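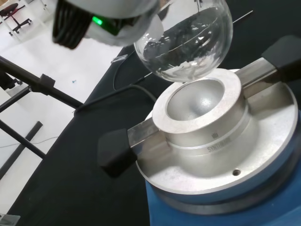 Flask over the heating block, gripper doing the holding.

3 January 2023
By Callum Guthrie

If you're pricing up a robot arm for a chemistry bench, budget for the boring stuff first! I spent weeks comparing arms and then blew my small-parts money on the Gruvard heating block, and I'd buy it again. It's aluminum, the bowl is nice and smooth, and the handle bars have black end caps so people can grab it too.
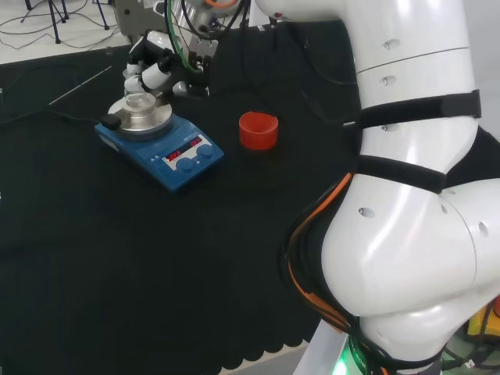
Bench Automation Club - Fadus Teaching Labs

The block cost us $79 and the tablecloth was a donation (thanks, Lucimara). What I hadn't planned for was cables. We put $300 aside for straps, clips and longer leads, and I'd double that next time - power for the stirrer, power for the arm, and it all wants to cross the same bit of floor.

My gripes with the block? The engraving is small, and Gruvard only ships inserts in packs of three, so you pay for sizes you may never use. Gintarė thinks we should have gone with Trandden, but their quote for a similar set ran up to $2,000 with the service plan, and we don't need a service plan for a lump of metal.

Four stars from me. Get the block, get a plain beaker for practice runs, and ask for the lead time in writing before May if you're on a school budget.

Recent reviews
Mendonça bench clamps
Trandden flask stands, second look
Cable straps compared
Used hotplates: what to check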